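24 August 2021

Meter readings at 0640: main 3430, garden sub-meter 1358. Garden draw is up on July again, and the tomatoes don't account for it. I closed the isolation valve behind the shed for two hours and the main dial kept creeping, so the loss is on the house side or in the run under the path. Huw Ruddock thinks the path. He replaced the same joint for the Danitz house in July and says the old compression fittings all go at the same age.

Pressure at the kitchen tap was steady with everything shut. Flow at the outside tap was poor. Cleaned the filter washer, no change. Ordered two couplings from Rerneck, the brass ones, and a length of blue pipe. Delivery not confirmed.
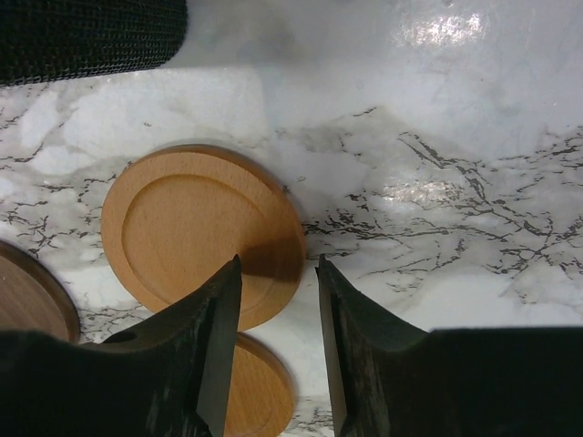
Countertop, pale with dark veining. Black mesh item at upper left.

Phyllis Mapplebeck rang at lunch wanting to know if her pressure would drop when I dig. Told her no, she is on a separate feed from the Kororico Lane main. She then read me her own meter figures for the whole summer, which I wrote down. Her use is flat. Mine has a step in it after the second week of July, the week of the ground movement by the gate.

Afternoon: lifted the first slabs at the gate end. Soil damp at spade depth, dry above. Stopped at the root. Put the slabs back on battens so the post can get through.

Mets game on the radio, did not finish it.

Tomorrow: read both meters before anyone runs water. Ask Huw for the pipe freezer. Find the 22 mm inserts.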